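Cakby water main work moves to second phase

16 July 2018

Replacement of the Cakby trunk main has entered its second phase, with 880 metres of cast iron pipe due to be taken out of service between the Rondine pumping station and the Neagu junction. The existing main was laid in sections and has had 11 recorded bursts since March.

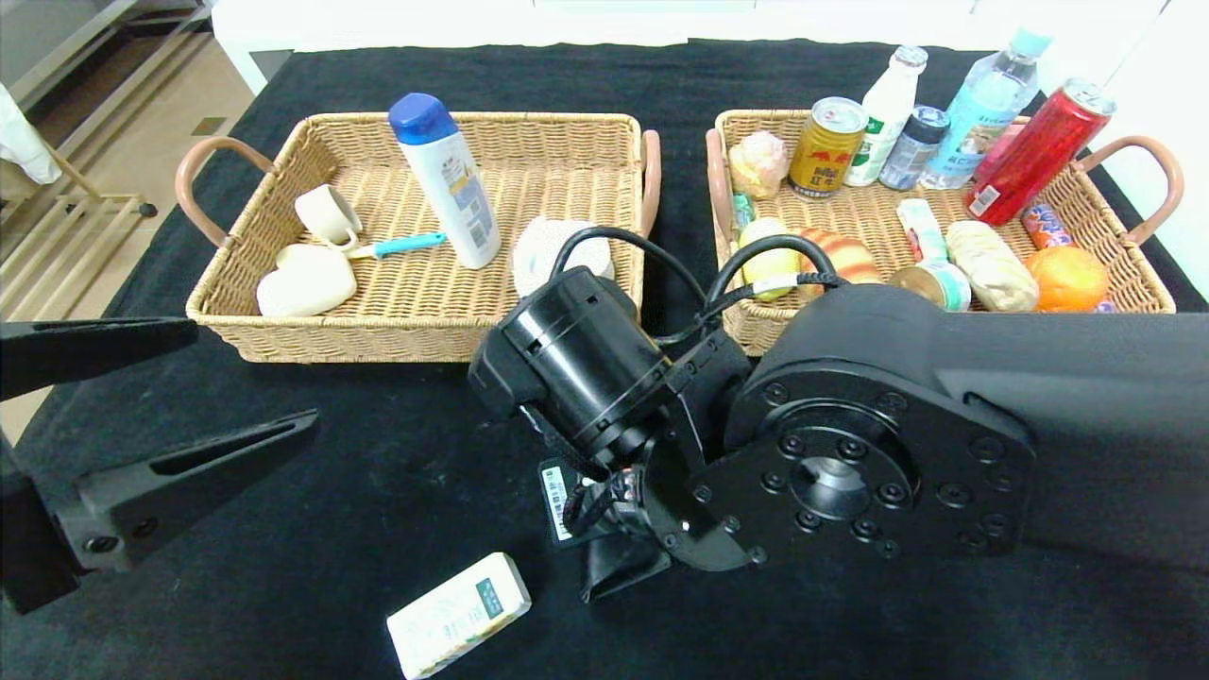 The new pipe is polyethylene, joined by butt fusion and pressure tested before connection. Supply to properties on the Prornatow side will be interrupted for up to 5 hours while valves are changed over. Households will receive a card giving the date of their shutdown.

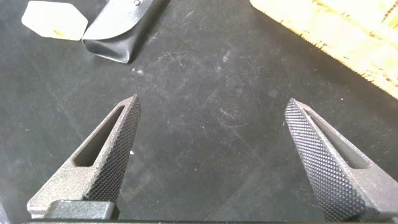

Discoloured water may be seen after supply is restored. Residents should run the cold kitchen tap until it clears and avoid using washing machines in the meantime. Two lanes at Neagu junction will stay closed until the trench is backfilled and resurfaced.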